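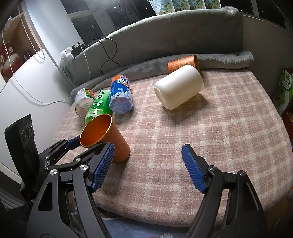
4.2 Checking the jaw opening

The Sikuvell hand gripper should be checked for full opening before each recording session and after any change of finger pads. The check takes one person and no tools. Any soft, flat surface will do, and a made bed with a blanket works well. Use light household items such as an orange cup lying on its side or a plastic drink bottle. The blue pads must face each other across the gap when the jaws are spread wide.

1. Switch on the handle and wait for the tone.
2. Release the trigger fully. The opening shown in the Zuvier app should read 106 mm.
3. Hold the gripper over the item with both pads clear of it.
4. Squeeze slowly until both pads touch the item, then lift it a hand's width.
5. Set the item down and release the trigger. Check the reading again.
6. Repeat with a second item of a different width.

Note: If the reading in step 2 is below 80 mm, run Calibrate Jaws from the Tools menu and start over.

Caution: Keep fingers out of the linkage arms while the trigger is moving. Do not lift anything heavier than 635 g.

Replacement pads are sold in pairs. Order part 41 from Kollár and change both pads at the same time. See 4.3 for fitting.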